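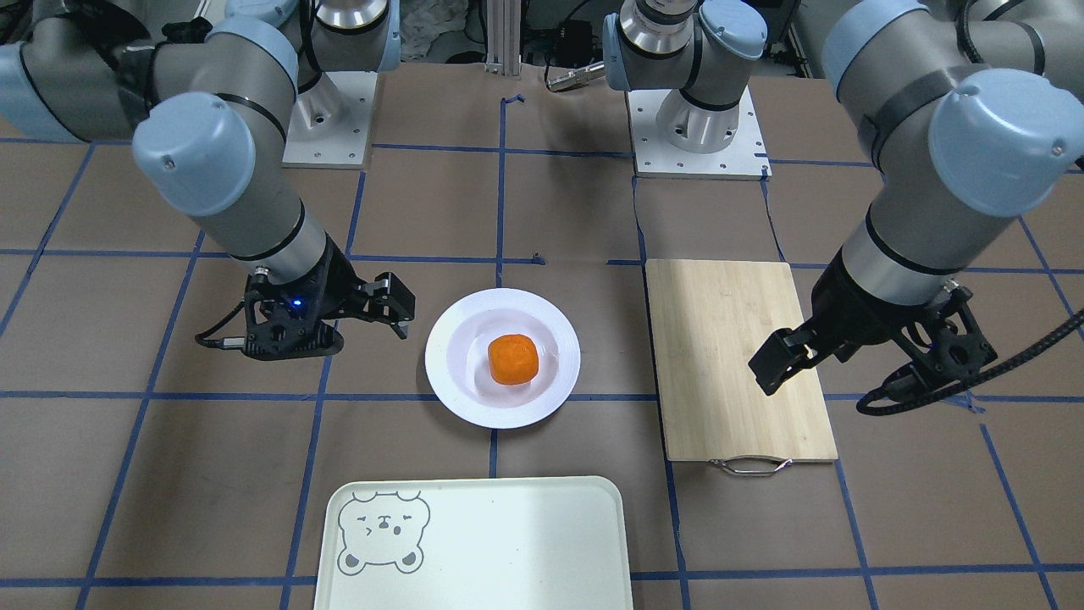

I get a lot of mail asking whether a machine can do your dishes, fold your towels or make your dinner yet, so I finally put my answers in one place. I write about household and workshop automation from my kitchen table in Otwood, and I try things myself whenever someone lets me. Kitchen jobs are the ones people ask about most, and they're a good place to start. Take one orange chunk of food on a white plate, with a cutting board next to it and two arms over the table. Moving that chunk from the plate to the board is a two-second job for you or me. For a pair of grippers it's a real piece of work!

So can a robot cook my dinner?

Not from scratch, no. It can do bits of dinner. Picking up a piece of food, setting it down somewhere else, tipping a bowl, stirring — those are all within reach if the kitchen is set up for it. Stringing them together in your kitchen, with your drawers and your half-open bag of rice, is where it falls over.

Why is picking up food so hard?

Because food is never the same twice. A bolt is a bolt, but one piece of squash is firm and the next one is mush. Squeeze too hard and you've got soup, too soft and it's on the floor. Plates are sneaky too, with a rim that gets in the way of the fingers (I never noticed this until I started watching machines bump into them).

Why two arms?

Same reason you have two! One holds the board, the other does something on it. Plenty of jobs can be done with one arm, but try opening a jar that way.

What about laundry?

I timed a towel-folding demo in Hurnbridge last May. Four towels, 58 minutes, and one of them I'd have folded again. I was still pretty thrilled, to be fair. Shirts are a good deal harder, and I wouldn't hold your breath on fitted sheets.

Are shops and factories further along?

Much further, as long as the job stays put. Drirken, a small parts shop near me, has an arm that loads trays all day and does it well. They spent 45 days getting it right, and when the tray supplier changed the lip a tiny bit they had to go back and fix things. The people on that floor still do the sorting, the untangling and anything that shows up in a bag.

Should I wait for one before I remodel my kitchen?

Please don't. Get the counters you want.

Is there anything I can buy now?

Robot vacuums, sure, and dishwashers (I count those, and I will argue about it). I've also been asked about the Kwan countertop arm. I haven't tried it, so I can't tell you if it's any good. If you own one, write to me and tell me what it does on a bad day.

Last updated February 25, 2022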